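Home | Shop | Bins & Liners | Delivery | Contact

Posted in February by Štefánia Murín
Filed under: Waste bins, small rooms

Dolel Round Bin with Light-Blue Liners

A small round bin from Tretalska for empty bottles and cans. It stands in a corner and takes up little floor. The liners are thin enough to see color through, so a quick look tells you what has gone in.

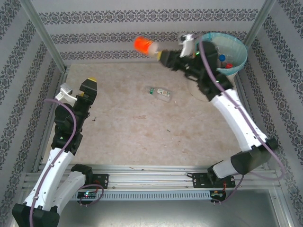 Small bottle with orange cap, bin in the corner.

Fold the liner well over the rim before use. Leave caps on if your collector allows it. Crush cans first and the bag lasts longer between changes. Glass should go in a separate container.
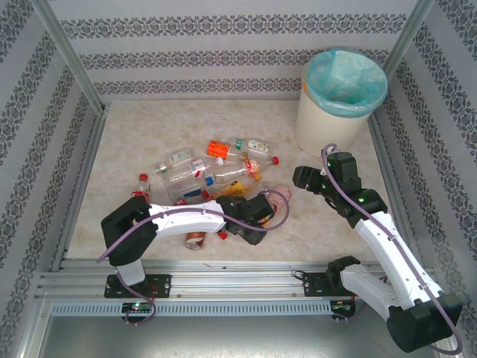 Liners come in rolls of 44 or boxes of 200. They also fit the older Brustero bin. Orders leave our store within 14 days.

Item no. 1393. Questions about bulk orders go to Jenő Major at the shop desk.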